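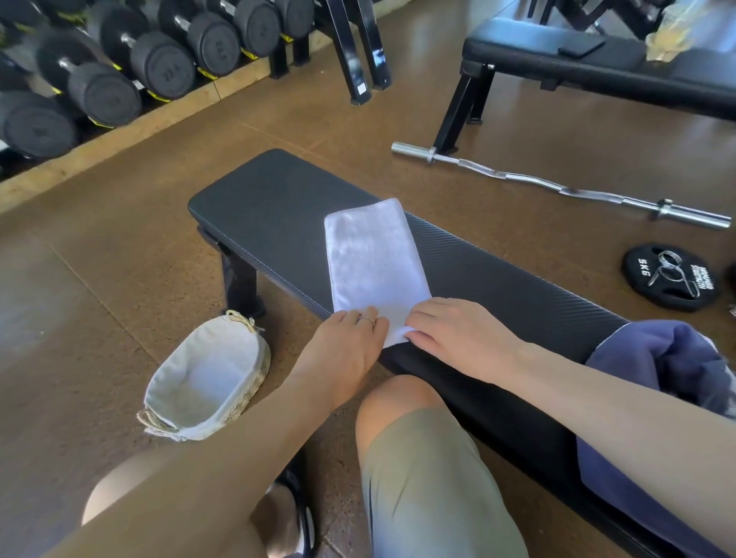
Bulside gym changes towel procedure in free-weight area

The Bulside gym has changed the way towels are handled in its free-weight area. Under the procedure, which took effect in May, towels are folded at the benches and set out in baskets on the floor. The central shelf by the front desk has been removed.

The gym keeps 193 towels in circulation. According to operations manager Abena Gyamfi, 17 went missing in the last quarter under the shelf system, most of them left in lockers.

Each towel is folded lengthwise into a strip, pressed flat on the bench pad and then rolled or stacked. Colored cloths are kept in the same baskets as white ones.
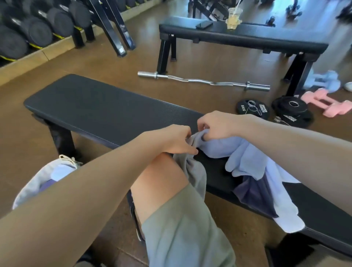 A lavender cloth is gathered up over a flat bench near the dumbbell rack.

Folding is done at 2 p.m. and again at 8 p.m., when use of the benches is lowest. Pads are wiped down after each round. Jackets and other personal items found on a bench go to the front desk.

Laundry remains with Nambiar, the outside contractor, on its existing pickup schedule. Floor lead Unai Barrios said the main open point is basket placement, as the walkway beside the benches must stay clear.

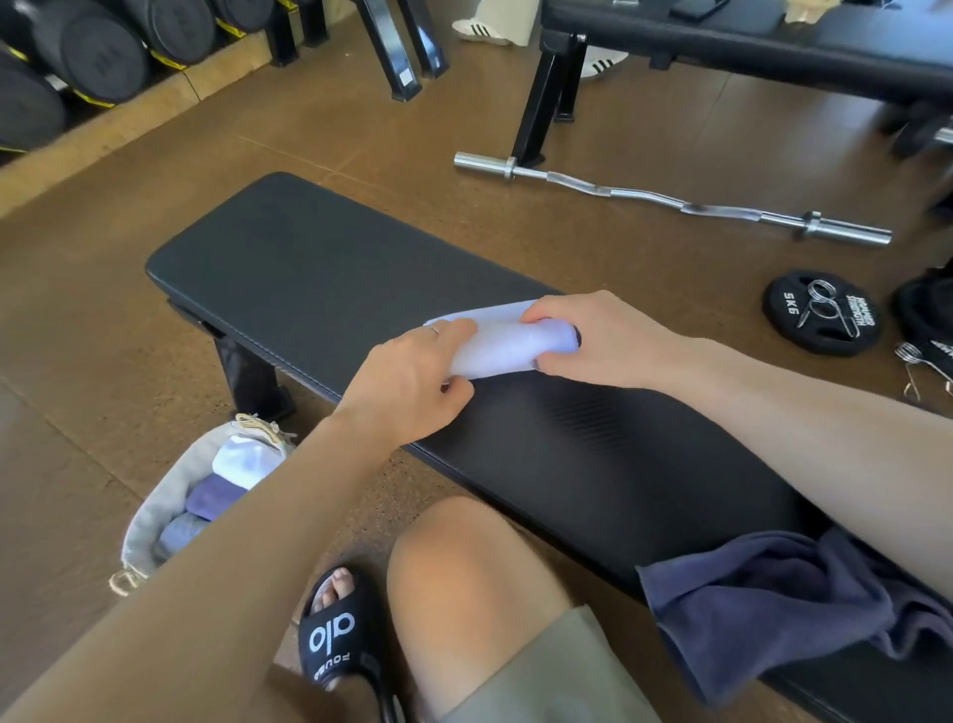
A white cloth is rolled on the bench pad. White, purple and gray towels are stacked in the basket.

The Taltilus branch will adopt the same procedure once its baskets are delivered. Members with questions can contact Jayanthi Kurian at the Bulside front desk.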